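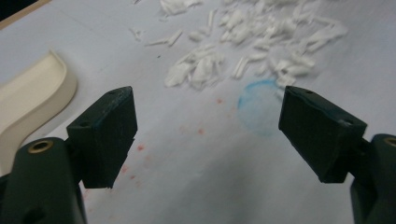 Erst die Arbeit, dann der Besen

Wer in einer Werkstatt arbeitet, kennt zwei Lager. Die einen kehren nach jedem Arbeitsschritt, die anderen am Abend, wenn überhaupt. Ich gehöre seit Jahren zum ersten Lager und halte das zweite für teurer, als es aussieht.

Es geht mir dabei um die Späne. Staub ist ein eigenes Thema, dafür gibt es Absaugungen und Vorschriften. Späne, Schnipsel und Krümel dagegen gelten als harmlos. Man schiebt sie mit dem Unterarm nach hinten, dort liegt dann ein Haufen, und vorne wird weitergearbeitet. Nach zwei Stunden ist der Haufen größer und die freie Fläche kleiner. Irgendwann liegt das Werkstück auf einem Krümel, steht schief, und der nächste Schnitt wird nichts.

Bei leichtem Material ist es am schlimmsten. Geschäumte Kunststoffe kleben an der Hand, am Ärmel und am Lineal, und ein Luftzug von der Tür verteilt sie im ganzen Raum. Weiße Flocken auf einer weißen Unterlage sieht man außerdem schlecht. Ich decke meinen Tisch trotzdem hell ab, weil sich Bleistiftstriche und kleine Schrauben darauf gut finden lassen. Das ist ein Kompromiss, mit dem ich leben kann.

In der Gemeinschaftswerkstatt Niscombe, in der ich seit einem Februar vor etlichen Jahren einen Platz miete, wurde lange über eine Kehrregel gestritten. Das Gegenargument lautete immer gleich: Wer dauernd aufräumt, kommt aus dem Arbeitsfluss. Ich nehme das ernst. Bei einer Verleimung greift niemand zum Handfeger, das wäre Unsinn. Aber die meisten Arbeiten haben Pausen, und in einer Pause ist ein Tisch schnell frei. Schlecht wird die Stimmung vor allem dann, wenn der Nächste die Reste des Vorgängers wegräumt, bevor er anfangen kann.

Zur Technik nur so viel. Druckluft hat auf dem Tisch nichts verloren, sie verlegt das Problem auf den Boden und in die Regale. Ein weicher Handfeger reicht für Holz. Für Schaumreste nehme ich ein leicht feuchtes Tuch - trocken gewischt laden sie sich auf und springen zurück. Eine lose Abdeckung kann man an den Ecken anheben und über dem Eimer ausschütteln, vorausgesetzt, man hat das Werkzeug vorher heruntergenommen.

Eine Strafkasse würde ich deswegen nicht einführen. Mir würde genügen, wenn an jedem Tisch ein Feger hinge und der Eimer nicht am anderen Ende der Halle stünde.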